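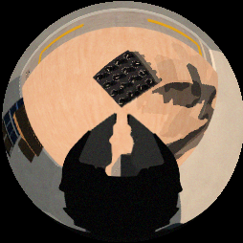
Figura 1. Simulación de la celda, vista desde la muñeca: pinza abierta y placa negra sobre el tablero.

Tema 6. Planificación y presupuesto de una celda robotizada
Profesora: Aino Väisänen. Prácticas: Crisanto Bautista

6.1 Alcance del presupuesto
El precio del brazo es una partida entre varias. La oferta debe desglosar brazo y controlador, pinza, mesa o bancada, señalización del suelo, instalación eléctrica, puesta en marcha y formación. Las ofertas que agrupan pinza y brazo en una sola línea se devuelven al proveedor para su desglose.

6.2 Simulación previa a la compra
Antes de pedir ofertas se modela la celda completa. El modelo ha de responder a lo siguiente:
- alcance del brazo sobre toda la superficie útil de la mesa;
- apertura de la pinza frente a la dimensión mayor de la pieza;
- campo visual de la cámara de muñeca con la pinza abierta;
- distancia entre la mesa, el material almacenado y las paredes.
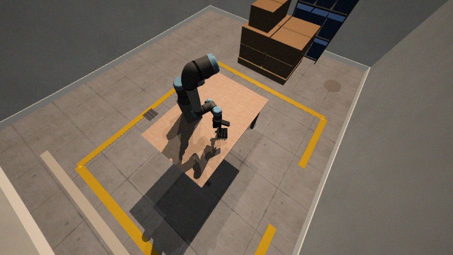

La superficie que se imputa al proyecto es la delimitada por las franjas amarillas, no la de la mesa. Las estanterías y las cajas de cartón quedan fuera de esa cuenta, pero condicionan el acceso de mantenimiento y se acotan en el plano de planta. La posición de la base se fija antes de encargar la mesa: un cambio posterior obliga a repetir el estudio de alcance.

6.3 Comparación de ofertas
En el caso práctico se comparan Skudis y Zedex. Skudis incluye la puesta en marcha y ofrece un plazo de entrega de 8 semanas. Zedex la factura aparte, a razón de 305 euros por jornada, con un mínimo de 5 jornadas (1525 euros). Ambas cifras sin IVA. El coste se calcula a seis años, con valor residual nulo.

6.4 Calendario
El pedido se cierra en junio. Recepción y pruebas de aceptación se planifican como hitos distintos, con pagos separados.

Entrega: hoja de cálculo y plano acotado, por parejas. Dudas sobre el modelo de simulación, a Qistina Harahap.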